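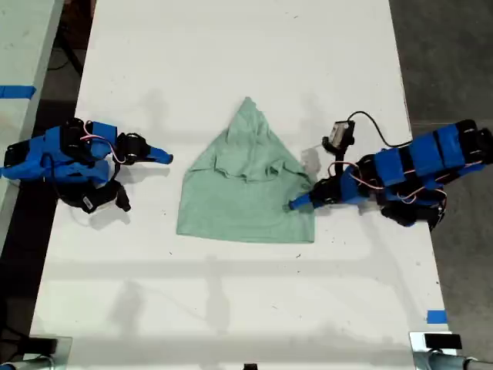 Blaue Arme, grüner Stoff: Falten üben am weißen Tisch

Fragen und Antworten zu Setarel

Seit ich meine Aufnahmen vom Wäschefalten online gestellt habe, trudeln immer wieder dieselben Fragen ein, und meine Antworten werden von Mail zu Mail kürzer und knurriger. Das habt ihr nicht verdient! Also sammle ich alles auf dieser Seite und ergänze, wenn etwas Neues dazukommt.

Was ist Setarel überhaupt?

Mein Langzeitprojekt in der Werkstatt in Widmont. Zwei kleine Roboterarme sollen lernen, ein zerknülltes Stück Stoff zu greifen, glattzuziehen und zu falten. Programmiert im klassischen Sinn wird dabei wenig. Ich mache die Bewegung per Fernsteuerung vor, alles wird mitgeschnitten, und aus den Mitschnitten lernt dann ein Modell. Klingt elegant, besteht im Alltag aber zu großen Teilen daraus, dass ich Stoff zerknülle und wieder von vorn anfange.

Wie steuerst du die Arme?

Mit einem zweiten Paar Arme, das ich in den Händen halte. Die haben dieselben Gelenke, und was ich dort mache, machen die Arme am Tisch nach (mit einem winzigen Verzug, an den man sich schnell gewöhnt). Ein Gamepad hatte ich vorher auch probiert. Für einen einzelnen Arm und einen Holzklotz geht das, aber zwei Greifer gleichzeitig mit zwei Daumen durch eine Stofffalte zu lotsen – nein danke.

Kann man die Arme nicht einfach anfassen und führen?

Doch, das geht, und für den Anfang finde ich es sogar lehrreich, weil man ein Gefühl dafür bekommt, wo ein Gelenk an den Anschlag läuft. Für Trainingsdaten mache ich es trotzdem nicht mehr. Meine Hände sind dann ständig im Kamerabild, und das Modell lernt fröhlich mit, dass zum Falten zwei Hände mit Kaffeeflecken am Ärmel gehören. Später, ohne Hände im Bild, steht es ratlos da.

Wie läuft so ein Durchgang ab?

Stoff in die Mitte, Arme in die Ausgangsstellung, Aufnahme starten. Dann greife ich meistens zuerst nach einer Ecke, ziehe den Stoff vorsichtig auseinander und lege danach eine Seite über die andere. Aufnahme stoppen, kurz bewerten (brauchbar, wackelig, weg damit), Stoff wieder durcheinanderbringen, nächste Runde. Wenn ich gut drauf bin, geht das recht flott. Abends nach neun bin ich nicht mehr gut drauf, und das sieht man den Daten auch an.

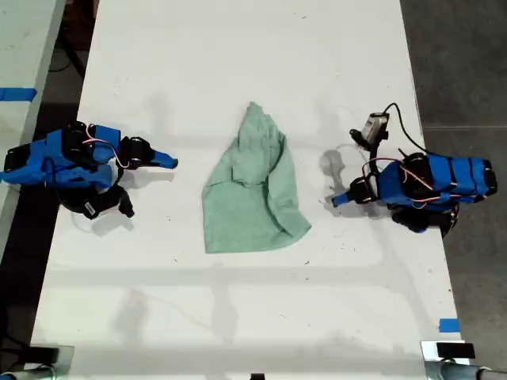 Den Stoff lege ich vor jeder Runde neu hin, und zwar absichtlich unordentlich. Mal liegt eine Kante umgeschlagen, mal ist alles zu einem Haufen zusammengeschoben, mal zeigt eine Spitze vom Bediener weg. In meiner ersten Reihe hatte ich das Teil immer fast gleich hingelegt, weil es so schön schnell ging. Das Modell konnte dann genau diesen einen Fall, und sobald der Stoff eine Handbreit daneben lag, griff es in die Luft. Die ganze Reihe habe ich weggeworfen. Das tat weh!

Wie viele Aufnahmen braucht man?

Kommt auf die Aufgabe an, ich kann nur von meiner erzählen. Insgesamt habe ich 1502 Durchgänge aufgenommen, davon sind 714 im Datensatz gelandet. Die anderen waren zu zögerlich, oder mir ist der Stoff zwischendurch weggerutscht, oder ich habe mittendrin geniest. Ab 500 guten Durchgängen wurde das Verhalten so, dass ich beim Zuschauen nicht mehr die Hand am Ausschalter hatte. Vorher war es eher Tischwischen mit Zusatzkosten.

Muss jede Vorführung perfekt sein?

Nein, und ich würde sogar davon abraten, nur Glanzleistungen zu behalten. Wenn ich danebengreife, den Griff öffne, neu ansetze und dann sauber weitermache, bleibt der Durchgang drin. Irgendwoher muss das Modell ja wissen, wie man sich aus so einer Lage wieder herausarbeitet. Rausgeworfen wird, was in Ratlosigkeit endet, also langes Herumstochern oder Stillstand.

Apropos Stillstand: Pausen mitten in der Aufnahme sind Gift. Ich habe anfangs gern kurz überlegt, wo ich als Nächstes hinwill, und das Modell hat dann auch überlegt. Minutenlang. Jetzt lege ich mir den Ablauf vorher zurecht.

Wozu die kleine Kamera am Handgelenk?

Die sitzt bei mir am rechten Arm und schaut dem Greifer aus der Nähe zu. Von oben sieht man prima, wo der Stoff liegt, aber ob die Fingerspitze nun eine Lage erwischt oder zwei, das erkennt man von dort kaum. Ihr Kabel braucht einen großzügigen Bogen, sonst zieht es beim Drehen am Stecker. Ich hatte es mal ordentlich stramm verlegt und war stolz auf die Optik, bis es beim ersten weiten Ausholen heraussprang.

Was macht Skevitura?

Skevitura ist das Programm, mit dem ich aufnehme und sortiere. Es schreibt Gelenkwinkel und Kamerabilder mit gemeinsamem Zeitstempel weg und spielt mir den Durchgang danach zur Bewertung ab. Hübsch ist es nicht. Die neue Version vom Februar startet wenigstens die Aufnahme per Fußpedal, vorher musste ich die Steuerarme ablegen und zur Tastatur rüber, und in dieser Zeit sackten die Arme am Tisch gern mal auf die Platte.

Warum ausgerechnet Stoff? Klötzchen wären doch leichter!

Eben darum. Klötzchen hatte ich durch, die bleiben liegen, wo man sie hinlegt. Stoff tut in jeder Runde etwas anderes, und ein fester Bewegungsablauf hilft da überhaupt nicht weiter. Außerdem ist er angenehm leise, wenn er runterfällt. Bei der Farbe würde ich etwas nehmen, das sich von Tisch und Greifern deutlich abhebt, weiße Geschirrtücher auf weißer Platte haben mich einen kompletten Nachmittag gekostet.

Wie lange hältst du am Stück durch?

Länger als eine Stunde mache ich keine Durchgänge mehr hintereinander. Man merkt selbst gar nicht, dass man schlampiger wird, man merkt es erst beim Durchsehen. Wer zu zweit ist, sollte sich abwechseln, aber bitte vorher absprechen, mit welcher Ecke man anfängt! Wenn einer immer links beginnt und der andere immer rechts, landet das Modell irgendwo in der Mitte und faltet gar nichts.

Kann ich mit T-Shirts anfangen?

Könnt ihr, ich würde aber erst ein schlichtes rechteckiges Tuch nehmen. Ärmel sind eine eigene Wissenschaft. Sie verschwinden unter dem Rest, sie verdrehen sich, und man braucht oft beide Greifer, um überhaupt herauszufinden, wo einer anfängt.

Gibst du die Daten weiter?

Ja, die 714 Durchgänge könnt ihr haben, schreibt mir über das Kontaktformular und sagt kurz dazu, welche Arme ihr benutzt. Die aussortierten gebe ich auf Nachfrage auch heraus, falls jemand eine automatische Bewertung ausprobieren will. Bei Fragen zur Kalibrierung bitte immer die Log-Datei aus Skevitura mitschicken, ohne die kann ich nur raten.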